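## Section 4. Installing the Prallevance Overdose Response Cabinet

Revised 10/03/2025
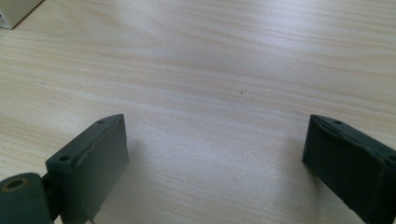
The cabinet holds naloxone nasal spray, gloves, and a breathing barrier. Install it in a staffed public area before stocking any medication.

1. Select an indoor wall away from heaters, windows, and exterior doors.
2. Fasten the Virk mounting plate with the four screws supplied.
3. Hang the cabinet on the plate and press down until both tabs lock.
4. Insert the batteries and close the door. The status light turns green.
5. Open the door to test the alarm. Hold the reset key for five seconds to silence it.
6. Register the cabinet number in the Wovo portal. Sites with more than 40 cabinets may submit a single list.

**Note:** The Sarow model stores up to 200 alarm events. When the log is full, the oldest entries are erased.

**Caution:** Do not lock the cabinet door. Do not store other medications inside.

**Caution:** The cabinet does not contact emergency services. Post the instruction to call 911 beside the door.

### 4.1 Routine checks

Inspect the seal and expiration dates monthly. Replace the batteries each November or after 100 door openings, whichever comes first.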